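Home | Shop | Workroom | Jobs | Visit

Table finisher and repairer, part time

Lý Tables is looking for one person to join the workroom in Loston. We repair and refinish kitchen and dining tables for homes, cafes and schools. Last year 206 tables came through the shop, most of them in light woods.

The job is mainly sanding, filling, oiling and final checking. You will also help carry tables in and out, talk to customers when they drop off, and write up a short note on each piece. Hours are 9 to 3, four days a week, with one early start a month for deliveries to Plellus.

A good part of the work is looking closely at pale tops. The grain can open into wide arcs on one side and run in tight, straight lines on the other, and a sanding mark that crosses it will show as soon as the oil goes on. You need patience for this and decent eyesight, with glasses or without. 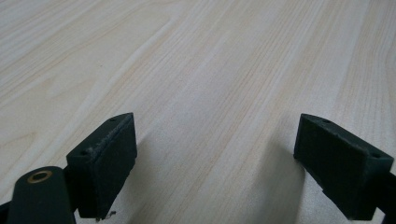 Nadja Lanz said she had expected to spend her first months on legs and drawers, and was given a top to sand in her second week. She would tell anyone applying that the dust gets everywhere, that the hand sanding is slower than they think, and that it is fine to ask before starting on an edge.

We would like you to have:
- a year or more of woodwork or finishing, paid or not
- your own work boots
- a way to get to Loston by 9

A driver's license helps but is not required. We pay a $500 tool allowance after the first three months. The trial day is paid.

To apply, write to Sanaa Mansour at the workroom with a page about yourself and photos of two things you have finished or repaired. Applications close 18th July.

Recent
Open workroom in May: notes from the day
Oil or wax for a kitchen table?
Chair repairs at the Dosulau shop
Meet Khang Ngô

© Lý Tables, Loston | Contact | Back to top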